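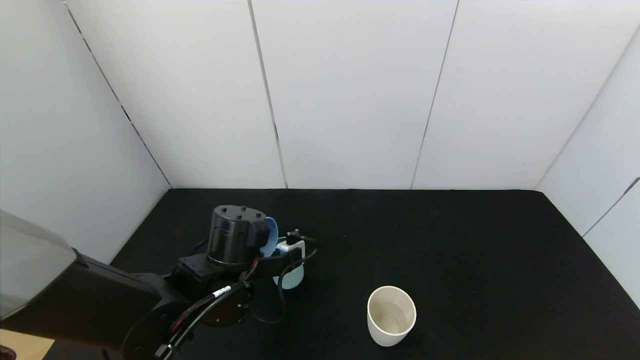
Figure 2. A light blue cup and a white cup against a black tabletop and white walls.

4.2 Pale blue and white in everyday cup talk

Color words for tableware turn out to be a wonderfully rich corner of ordinary speech, and the pale end of the range is where our material is liveliest. Very light blue and white (Figure 2) are easy to tell apart when they are seen together. Speakers describing a cup from memory, with no second cup to compare it to, are far less settled. The same person may call a cup "blue" while asking for it at the counter and "the whitish one" when telling a friend which cup to take from the shelf.

We looked at this in two sets of data. The first is the written survey described in Section 3, in which 1,000 adults in Lenden and Neter were asked to write a short note to a housemate explaining which cup they wanted brought to them. The second is the collection of some 3,000 comments left by customers of Gastura, a maker of plain glazed tableware sold in both towns. The comments are shorter and messier than the survey notes, full of half sentences and private jokes, and we found them a delight to work with. People write about their cups with real feeling!

Three patterns stand out. The first is that "white" is used much more loosely in the plural. A writer who is careful to say "the light blue cup" will happily write "my white cups" of a mixed set in which several pieces are tinted. This fits the idea that a plural noun pulls the color word toward whatever is most typical of the group. We did not expect the effect to show up so clearly in the comments, where writers had no particular task in front of them and were mostly interested in whether the handles were comfortable.

The second pattern concerns modifiers. In Neter, "light" and "pale" are both common before "blue," and they seem to be used in the same way. In Lenden the two have drifted apart. "Light blue" is a plain description there, while "pale blue" tends to come with some sort of judgment, often a disappointed one ("a bit of a pale blue, if I'm fair"). Older speakers in Lenden also use "milk blue," a term we had met only once before, in our pilot interviews at the Abdel Hamid market. Hearing it again, from people with no connection to the market, was one of the happiest moments of the study. It now has its own entry in the word list in the appendix.

The third pattern is about contrast. When the survey note mentioned a second cup, writers nearly always sharpened their color word: "bluish" became "blue," and "off-white" became "white." The second cup did not have to be a different color for this to happen. Even a mention of "the other one" was enough. We read this as a sign that color words in requests do the work of pointing, and that speakers are willing to give up some precision about the shade in order to point well. Earlier studies of requests have largely used printed color chips, where there is no object to fetch, and we suspect that this is why the effect has been hard to find.

A word of caution is needed about the background. Dark surfaces make pale colors look lighter, and our survey did not ask where people usually keep their cups or what they set them down on. Kitchens in Lenden often have dark stone counters, and it is possible that part of the difference between the towns comes from this. A follow-up survey, planned for May, will ask about counters, shelves, and lighting.

Spelling was left as the writers had it, including "blueish" and "blu-ish," which we counted as one form. Comments that used a color word only as part of a product name were removed before coding. Comments in which it was unclear whether the writer meant a cup or its saucer were kept, and are marked in the data files. We return to saucers in Section 4.3, where the color words behave quite differently.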